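Sorting and Storing Small Parts in the Project Workshop

Project report, second year, product and workshop studies
Submitted April 19, 2022

1. Background

The project workshop is shared by all second-year groups. It has benches along two walls, one tall cupboard and a set of shelves that came from the old drawing room. Until January the small parts were kept in shoe boxes and biscuit tins on these shelves. The boxes had no labels, or had labels from earlier years that no longer matched the contents. People spent a good part of each session looking for things, and often bought a second roll of tape or another bag of screws when there was already one in the room.

Our group was asked to suggest a better way of keeping these items and to try it out within a budget of 200 euros. We called the project Killico, after the name painted on the side of the old cupboard, and that name is used on the labels and in the log book.

2. What we had to store

We began by emptying every box on to the benches and sorting the contents by use. Stock that could be counted came to 3963 pieces, nearly all of them screws, washers, nuts and cable ties. A further 524 pieces were thrown away or recycled as they were rusty, bent or stripped.

The rest was harder to sort. It was made up of tapes, offcuts of aluminium profile, measuring tools, foil, knobs, caps and parts left over from earlier projects. These things are used often but do not fit a drawer cabinet, which is made for items of one size. Most of our later work was on this group.

3. Choice of container

We compared drawer cabinets, lidded boxes and open-fronted bins. The drawer cabinet from Druvska was well made but the drawers were too shallow for a roll of tape. Lidded boxes kept the dust out, but in a trial week the lids were left off and two of them went missing. Open-fronted bins let the user see what is inside and take it out with one hand. They also stack, so a column can be made longer when more space is needed. We ordered ours from Dönmez, in one size only, so that any bin can be swapped with any other.
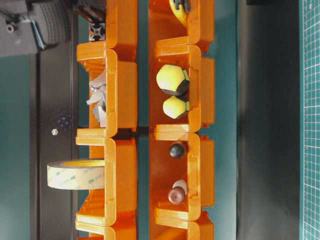
The colour was discussed for longer than it needed to be. Grey would have matched the shelves, but orange is easier to find when a bin has been carried to a bench and left there, and it was in stock. We kept to a single colour and put the information on the labels.

4. How the bins are used

Each bin is meant to hold one kind of item. Tapes have their own bins, with double-sided tape kept apart from masking tape, as the two had been mixed up before. Tape measures are kept near the profile offcuts because they are normally needed together. Short pieces of aluminium extrusion are kept for brackets and test joints, and anything too long for a bin goes in the rack by the door.

Labels were printed on Iltport card and fixed with clear film. The first set came off within a fortnight – the film did not stick well to the curved plastic – and the second set was tied on with thin cord.

5. Results

We asked users to write down in the log book when they could not find something. In the first weeks there were entries on most days, nearly all for items that had been put back in the wrong bin. Later the entries became fewer and were mainly about things that had run out. Nothing already in stock was bought again during the trial.

Some problems remain. Scrap paper and foil collect in the bins if nobody clears them, and it is not always clear whether a piece is waste or is being saved. Open bins also gather dust, which matters for tape more than for metal parts.

6. Further work

The next group should add one bin marked for items of unknown use and empty it at the end of each term. Dividers would help with the smaller nuts and washers. The money left over would cover a second order of bins, although the shelf by the window needs to be fixed to the wall before it carries any more weight.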